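Bench notes: the day the arm forgot where down was

News from the block-pushing bench at Piltbridge, where we have had a fault, a fright and a really good bit of detective work. 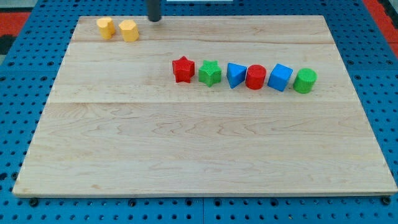
What happened

Regular readers will know that the bench is where we teach the arm to push small shapes around a board when somebody gives it a plain instruction: "move the red star next to the green one", "put the yellow blocks together", that sort of thing. We had been getting on splendidly. By the middle of July we had logged 3140 pushes without a single stop, and I was already planning to write a very smug piece for this page.

Then, at twenty past four one afternoon, on push 3141, the finger came down too far and pressed into the maple. There was a creak, the arm kept pushing sideways for a moment, and then the force limit tripped and everything froze. Sunil Marikar had his hand on the stop button before I had even looked up from my tea. Well done, Sunil!

No one was hurt and nobody was inside the line at the time. The board came away with a shallow dent that you can feel with a fingernail, and one blue cube went off the table and under the radiator. It has since been found.

Looking for the cause

My first guess was the board. It is bolted down, but wood moves, and we'd had a very warm week. So out came the straight edge and the feeler gauges, and I spent a happy hour being completely wrong. The board was as flat as the day it went on.

Sunil's guess was the software, and he went back through the logs to look at where the arm thought its fingertip was on each push. This is where it gets interesting. The height had been creeping down for days, a hair at a time, and always after a restart. Between restarts it didn't move at all.

We sent the lot to Sirkka Sjöberg in Riihimäki, who looked after the same type of arm for years before she joined us on the Sketeldale project. She wrote back the same evening with one line: "Check the finger clamp before you check anything clever."

She was right, of course. The clamp screw had worked loose by less than a quarter of a turn. Each time the arm restarted it did its little touch-down to find the table, the finger slid up a fraction in the clamp, and the arm recorded a height that was a fraction too low. Once it got back to work the finger crept down again. Add up enough restarts and you have a finger trying to be somewhere inside a plank.

What we have changed

The clamp screw now has thread lock on it and a stripe of paint across the head, so a glance tells you if it has turned. The touch-down result is compared with the last 20 and the arm refuses to start if it is out by more than the limit. We have also dropped the sideways force limit, which was set far too generously (my doing, back in the spring, and I'm sorry).

If you use the bench, please look at the paint stripe before you switch on. If the two halves don't line up, leave the arm off and come and find one of us. The same goes for the older arm on the Falluvska rig next door – it has the same clamp, and we found that one slightly loose as well.

Back at work

We restarted the next morning at 9 and ran slowly for the first hour with the speed turned right down. The count now stands at 3607 and the stripe hasn't budged. I still want to know why the screw loosened in the first place, and Sunil has a theory about vibration from the fast return move that he'd love to test. If you have a spare accelerometer we could borrow, please drop it off at the bench.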